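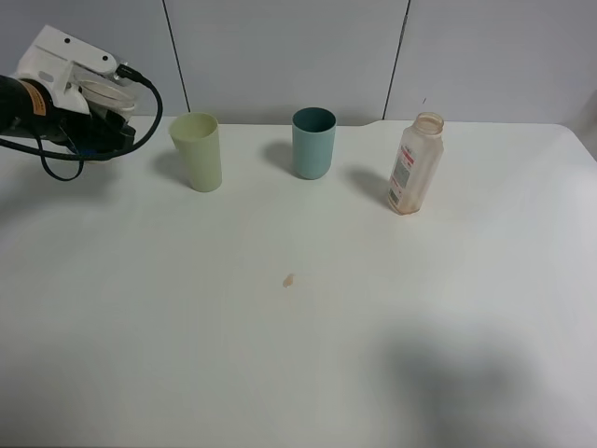
Trilthorpe library to open on Saturdays again

7 shares | 2 comments

Trilthorpe library will open on Saturdays again from August, after a gap of three years.

The building on Leite Street will be open from 9.30am until 1pm, with two members of staff on duty. Weekday hours stay the same.

Saturday opening stopped when the branch lost a full-time post. Branch manager Tassanee Paisan said parents had asked for it more than anyone else.

"A lot of people here work in town and don't get back until we've shut," she said. "They've been sending their books in with neighbours."

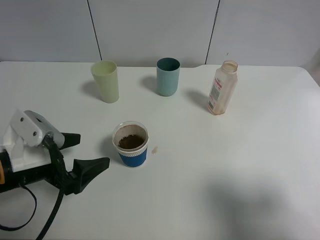

The children's story session will move from Thursday afternoon to Saturday at 10.30am. Places are free but must be booked at the desk, and there is room for 31 children.

Euan Skinner, who lives near the library, said he was pleased but would have liked a later finish. "One o'clock is early if you've got football in the morning," he said.

The new hours will be looked at again after seven months.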